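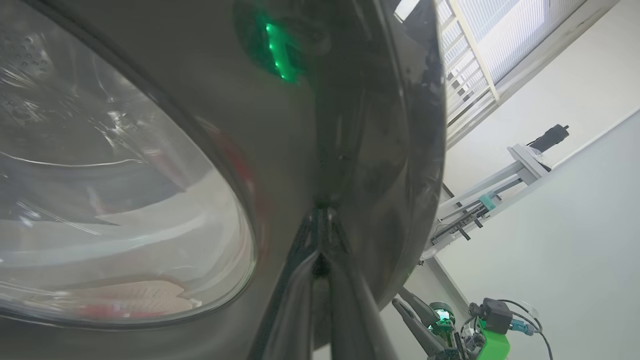

How does a boat climb a hill?
Kids' River Pages, by Haf Morris

Quick one this month. We're getting the boat ready for October so I'm typing fast.

Boats can't climb hills. No legs, no wheels. But rivers go downhill, all of them, and people still want to take boats up them. So what do you do when there's a big step in the river?

You build a lock.

What's a lock?

Not the kind with a key. A river lock is a long box made of stone or concrete, with no lid. Big gates at each end. The boat goes in the box, the gates shut, and then the water in the box goes up or down. Boat floats, so boat goes up or down too.

Like an elevator, only wet.

Going up, step by step

Say you're in our boat, the Firnum. She's little, room for 5 people if one of them is small. You're coming up the Ulow River and you reach Powell Lock, just below Pralimberg. The water on the far side is way higher than you are.

1. You wait. Bottom gates are shut, maybe. Stay back and hold on to the landing.

2. Bottom gates open. The water in the lock is low, same as yours. You go in slow.

3. Bottom gates close behind you. Now you're in the box. The walls look really tall from down there and they're slimy. Don't lick them. (My cousin did.)

4. Somebody opens the little doors called sluices. They let water from the high side run into the box. It swirls and gurgles and the boat moves around a bit. Keep hold of your rope.

5. Up you go! Slowly. You see wall, wall, wall, then grass, then somebody's shoes, then the whole person.

6. The water in the box is now as high as the river on top. Top gates open. Out you go.

Coming down is the same thing backward. You go in at the top, gates shut, water runs out the bottom, and you sink down between the walls.

Does it need a pump?

Nope. Lots of people guess a pump. Water runs downhill by itself, so the river does the filling. The high water pours into the box, then later the box pours into the low water. All people have to do is open and shut things. A few locks do have pumps, in places where water is short, but most old ones don't.

Why don't the gates burst open?

Good question, a boy asked me that at the landing last summer and I got it half wrong.

Look at lock gates from above. On lots of locks there are 2 gates side by side and they don't meet in a straight line. They meet in a point, like a wide letter V. The point faces the high water. When the high water pushes, it squeezes the gates together, tighter and tighter. More push, tighter shut.

That's also why you can't open them too early. You can lean on a gate with all your friends and a horse, and if one side is even a little higher it won't budge. Wait until both sides are level. Then it swings, heavy but easy.

These are called miter gates. Miter means cut at a slant so two pieces fit in a corner. Look at the corners of a picture frame, same idea.

Try it at home

You can't really build a lock in the kitchen (I tried, we needed a lot of towels). But this shows the main bit.

You need:
a big clear tub
a jug of water
a small plastic cup with a hole in the bottom, get a grown-up to make the hole
a toy boat or a bottle cap

Stand the cup in the tub and hold it down with one finger. Put the bottle cap inside the cup. Now pour water into the tub, outside the cup. Watch the cap. Water sneaks in thru the hole and the cap rises until inside and outside are the same level. Then it stops. You didn't have to tell it to.

The hole is your sluice. Try a bigger hole in another cup. What's diffrent?

Ask Kwabena

Kwabena Amissah looks after Powell Lock. I gave him your questions.

How long does it take? "Depends on the river. Long enough to eat a sandwich."

Do fish go through? "All the time. They don't wait for the green light either."

What's the most boats you've had in one day? "100, on the regatta day. My arms hurt."

Do you live there? "In the white house, yes. Please stop asking to use the bathroom."

Rules at a lock

Life jacket on before you get there.
No running on the side. It's wet and the drop is deep.
Hands and feet inside the boat. Never push off the wall with your foot.
Hold the rope but don't tie it. When the water drops, a tied boat can get hung up on its rope. Bad.
Do what the lock keeper says, right away.

Words to know

Chamber: the box part.
Sluice: the small door that lets water in or out.
Miter gates: the ones that meet in a V.
Upstream: where the river comes from. Downstream: where it's going.
Lock keeper: Kwabena.

Got a lock near you? Draw it, and send it in. Mark which way the V points. Best ones go up on the wall at the Pralimberg boathouse, there's room for 200 if you draw small.

Next month: why rivers bend.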